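Baveck wire cutlery caddy: a month on the table
Reviewed by Jocelyn Soriano, 2/7/26

I never wanted a cutlery caddy. I had a drawer, the drawer had a tray, and the tray had a compartment for things that don't fit in the other compartments. Then the runner on the drawer went, and Clerkness had the Baveck in the window.

It is a rectangular basket of thin black wire mesh, and that's your lot. No lid, no handle, no little chalkboard on which to write FORKS. Mine arrived in a box big enough for a toaster, with a leaflet in which the makers thanked me for joining the Baveck table family. I have not heard from the family since.

In use it's good. It stays put when you rummage, it weighs next to nothing, and crumbs drop through the mesh onto the table, where at least you can see them. Long spoons lean out at a jaunty angle and will catch a sleeve if you reach across for the salt. Teaspoons go to the bottom and have to be fished for. Fine fork tines do poke through the mesh, so put them in handle first – the leaflet is silent on this.

Gordon Wong, who has the MacDonald version in bamboo, maintains that his looks warmer. It does. It also went furry at the base in January, and he has now bought 2 of them.

My real complaint is that a caddy only works if people put things back in it. In this house the knife ends up on the pan, the fork ends up behind the pan and the caddy stands beside them looking available. I can hardly knock off a star for that, though I did consider it.

The finish hasn't chipped after roughly 3 drops on to a tiled floor. I'd buy it again, but I'd fix the drawer first.

Four stars out of five.
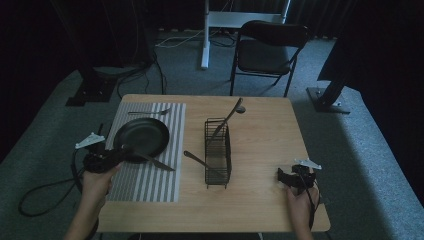

The Baveck on the table, with most of the cutlery elsewhere.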